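November 2025, Climham shop, demo notebook

Picking up where I left off in May, when we put the hand-held grippers away with half the task list undone. They're out again, and I'm happy to say I enjoyed myself more than I expected to (my wrists less so). The plan for this round is the small tabletop tasks from the Villanueva list: reach, close on one object, lift it clear, put it back down, open, back off. No arm involved on our end, just people doing it with the grippers in their own hands, and Rodel turns it all into something the arm can learn from later.

Got through 13 good takes before the first break and threw out 2. Both of the bad ones were my fault. I squeezed before I had stopped moving, which is a thing I do with my own fingers all day long and never notice until I watch it played back. The robot would copy that faithfully, bless it. So, note to self, and to anyone who takes over from me: arrive, settle, then close.

The other thing I keep having to relearn is how much room you need. You start out near the furniture and the shelving and everyone else at their stations, and it's very tempting to cut a corner on the approach and swing in from the side. Don't! Take the extra step and come in from the front. 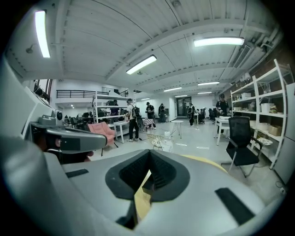 Dindo Marquez: I'd go easy on "always from the front." If every demo comes in on the same line, the policy falls apart the first time the table gets nudged. We had that on the Wukdale set. Mix in some approaches from the left and right, only slow ones.

Fair point, and I've changed the sheet. It now says front for the first 7 takes of each task, then whatever side you like as long as you're slow and you don't twist at the last moment. I remember the Wukdale business now that he brings it up, and I'd rather not go through it again.

Two-handed work after the break. I find it a lot harder than one hand, mostly because the idle hand wanders. Rodel Pascual watched me for a while and suggested giving the idle hand a job, even if the job is only to hover open near the table and stay put. It helped me a good deal. Also keep your elbows soft and your feet planted before you start, and keep the marker cubes turned so they aren't hiding behind each other, or the tracking gets jumpy and Rodel has to go through it by hand, and then we all hear about it.
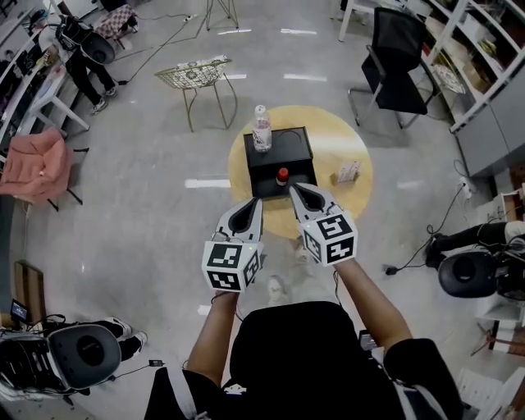 Two-handed approach, small bottle with the red cap.

Clip count in the Gerkis folder stands at 1344 with the old ones included. I haven't sorted the May clips from the new ones yet. Still to do: re-zero the left gripper (it felt a hair slow to open, might just be me), write up the bottle task properly, and ask Dindo how slow his "slow" is, in seconds, so I can put a number on the sheet.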